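How I Clean a Bathroom Sink Without Scratching It

I ruined a nice basin once with scouring powder, so now I go easy, and it takes me less time anyway! All you need is dish soap, baking soda, a soft sponge and an old toothbrush.

First, move everything off the rim (razors, soap, that one hair tie). Run warm water all over the inside, then shake baking soda on and leave it while you go make coffee.
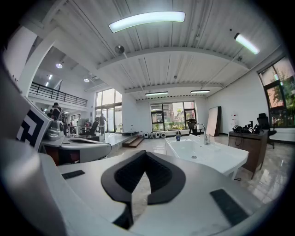
Faucets are where most of the gunk hides, so I start there and work down. Squirt a little soap on the toothbrush and go around the base, then up the neck. With a tall gooseneck set at the back of the basin, you can get right in behind it, and a wide flat rim like this one wipes down in a couple of passes. Do the drain last — it's the grimiest part and you don't want that on your sponge early.

Now scrub the bowl in small circles, rinse, and dry it with an old T-shirt. My friend Ladan swears by paper towels, but they leave fuzz on mine. I do the whole thing every Wednesday, usually with the radio on.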